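3.2 Pushing cell: configuration and upkeep

All contact data reported in Section 4 were collected on a single cell, referred to in our records as Jaker. The cell consists of one arm fitted with a plain cylindrical pusher, a perforated table, and a wooden work board on which the blocks are placed. There is no gripper. The work board is not part of the table and can be removed for cleaning or resurfacing, so its position has to be re-established each time it goes back on.

Board registration. The board is set down by hand against two stops and its corners are then touched off with the pusher at low speed. The four readings are fitted to a plane. If the residual at any corner is larger than the tolerance held in the configuration file, the board is lifted, the underside and the table are wiped down, and the procedure is repeated. Most failed registrations were traced to grit under the board. The fitted plane is stored with the date and the operator's initials, and every episode log carries a pointer to the plane that was in force when it was recorded.

Pusher clearance. The lower tip of the pusher is kept at a constant height above the fitted plane during all lateral motion. Too little clearance scores the wood and loads the wrist; too much allows the blocks to tip, the star most readily, as its points give the pusher very little face to bear on. We settled on 5 mm after a short trial in February. The value is checked with a feeler block at the start of every session, and the check takes less than a minute. Where the tip is found to be low, the usual cause is that the pusher has slipped in its mount, and the mount is retightened before any offset is changed in software. Changing the offset first hid a loose mount from us on one occasion and cost a full day of recordings, which were discarded.

Pusher wear. The rod is a consumable. Its tip rounds over with use, and the side that meets the blocks picks up a polish that lowers friction by an amount we could measure in the sliding tests. We rotate the rod a quarter turn after every 40 hours of motion and replace it once all faces have been used. Rods are turned in-house from the same stock, supplied by Ogilvie, and each is measured for length and diameter before it is fitted. The tool centre point is re-taught after every change. We do not reuse the previous value, even where the new rod measures the same.

Blocks. The set contains eight pieces in four colours, two of each colour: a cube and a triangular block in blue, a star and a cylinder in red, another star and cylinder in green, and a heart and a hexagon in yellow. Colour and shape together identify a piece, which is what the instruction labels rely on. Blocks are wiped with a dry cloth between sessions. Solvent was tried early on and abandoned after it altered the surface finish. Any piece with a chipped edge is retired and replaced from the spares tray, and the replacement is weighed before use.

Reset. Between episodes the arm returns to a parked pose clear of the board, and the operator redistributes the blocks by hand according to a printed layout. An automatic reset, in which the arm swept the blocks towards the centre, was used for the first 17 sessions. It was withdrawn because the sweeps tended to gather the blocks in the same few arrangements, and the resulting bias was visible in the start-state histograms. Manual resets are slower but gave a more even spread of starting positions.

Fault handling. The controller stops the arm when the estimated lateral force at the pusher exceeds its limit. In practice this happens when a block is driven into a second block that is itself resting against a stop. The operator clears the jam, confirms the tip height, and marks the episode as void. Hauwa Haruna maintained the fault log for the whole collection period and revised the restart checklist on 25 September 2020; the revised version was used for all subsequent work and is the one released with the Turnura data.

Figure 5. Pusher and block set on the work board. 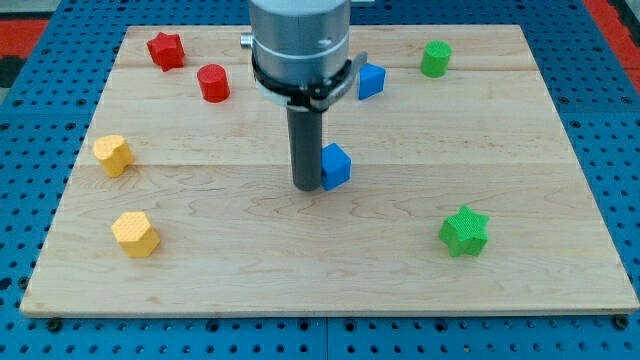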